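Home > Game Room > Tables, Mats and Chips
Thread: Printed mat or plain felt for a small table?

dorsey_k
Looking for a mat for a table that's only 30 inches deep. Plain felt is cheap, but I keep seeing the dark printed casino ones with the numbers and card outlines. Does the printing get in the way for ordinary card games? We mostly play rummy, a little poker on Monday nights.

railbird806
Get plain. Printed lines are busy and you end up hunting for your discard on top of them. I had a Plostier one with borders everywhere and gave it away after 10 games.

MacPherson_H
Disagree. Copper or gold lines on a dark mat are thin enough that I stop noticing them by the second hand. White-bordered cards show up fine. My complaint with felt is lint.

tenpin
What matters more is picking cards up. On bare wood I have to slide a card to the edge to get a nail under it. A mat with some give lets you press one side and the other side tips up. Plain or printed makes no difference there.

railbird806
Plain still looks better.

dorsey_k
OK, the give is a good point, I've been chasing cards across a varnished top for years. Does it matter if the mat doesn't reach the back of the table?

MacPherson_H
No. Leave a strip bare for small stuff that isn't in play. I'd measure before ordering though -- my Masano came about an inch wider than listed and I had to send it back. Signed, Hélène, who now owns a tape measure.

tenpin
Mine was the right size but curled at the corners for a week. Roll it backward overnight.

okra_soup
Going against railbird here, I'm for printed. Two of a dark one with the thin lines:
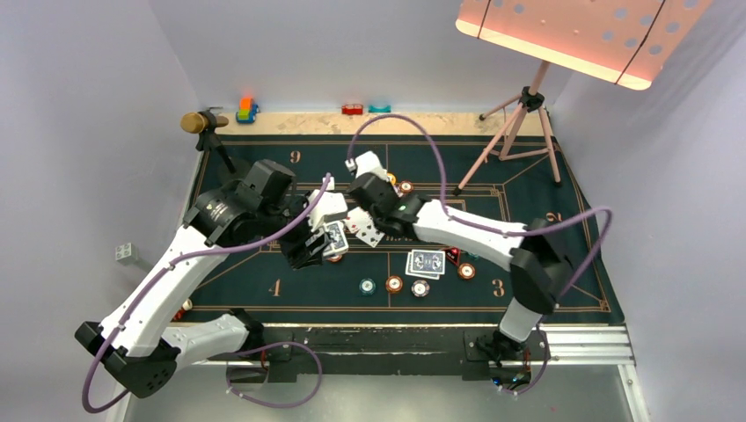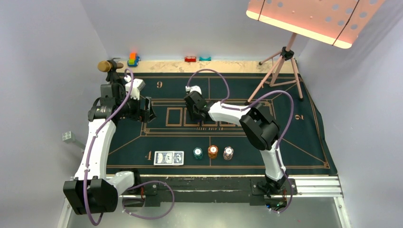
Dark printed mat, bare strip of tabletop left at the back in both. Cards on it in the first one.

dorsey_k
Less busy than I expected. Going printed.

railbird806
Still too many lines for me, but it's your table.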